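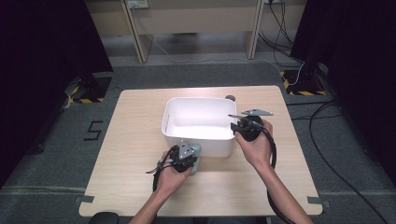
An open-topped white plastic storage bin on a wooden table

Student summer storage

Student summer storage is the keeping of a student's belongings between the end of one academic year and the start of the next, usually by a private company for a fee. It is sold mostly to residents of college dormitories who must empty their rooms in May or June and who live too far away to take everything home. Providers describe it as a service built around student life. In most respects it is ordinary self-storage with pickup and delivery added, and the claims made for it have rarely been tested by anyone outside the trade.

Background

Dormitories used to let residents leave trunks in a basement or attic over the summer, often without charge. Colleges that ended the practice usually cited fire codes, theft claims and the need to rent rooms to summer conferences. The last of these is mentioned least in letters to students, although it brings in money and the others do not. Commercial firms moved into the gap, at first with rented trucks and later with online booking.

How it works

A customer orders boxes or supplies their own, packs them, and books a pickup time. The company takes the items to a warehouse and returns them in the fall. Charges may be set per box, per month or as a flat price for the season. Advertised prices commonly leave out packing materials, stairs, odd-shaped items and late delivery, so comparisons based on the headline figure are of little use. Zineo, one of the larger operators, lists its basic box with a weight limit of 50 pounds and bills anything heavier as two boxes.

Agreements with colleges

Many colleges name an "official" or "preferred" storage partner. The wording suggests that the firm has been vetted, but the contracts are seldom published and some include a payment to the college for each booking. Fliltgate has said its campus agreements give students lower prices. Its price list shows the same rates for partner and non-partner campuses, apart from a first-order coupon that is also offered to the general public.

Claims and evidence

The most widely repeated figure is that 57 percent of students living in dormitories "need" summer storage. It comes from a survey of 409 people run by the booking site Ulodix, which recruited them from its own mailing list. Britt-Marie Lundgren, a writer on housing costs, has pointed out that people who signed up for news from a storage site are a poor guide to everyone else. The survey also counted respondents who said they might use storage if it were free. The figure still appears in company brochures, usually without its source.

Claims about savings are no firmer. Griffiths, a moving company, publishes a calculator comparing storage with the cost of replacing a student's belongings. It assumes that every item would be bought again new. Hiba Qaisi, who has written guides for renters, notes that bedding, lamps and plastic bins are often worth less than a summer's fees, and that the calculator has no setting for selling things, giving them away or leaving them with a friend.

Loss and damage

Standard terms limit the company's liability to a fixed sum per box, whatever is inside. Electronics, cash, documents and jewelry are generally excluded. The "protection plans" sold at checkout may raise the limit but are not always insurance, and some do not cover damage to items the customer packed, a category that takes in most of what is stored. Some customers are already covered by a parent's homeowners policy or a renters policy, subject to a deductible.

See also

Self-storage
Renters insurance
Dormitory
Subletting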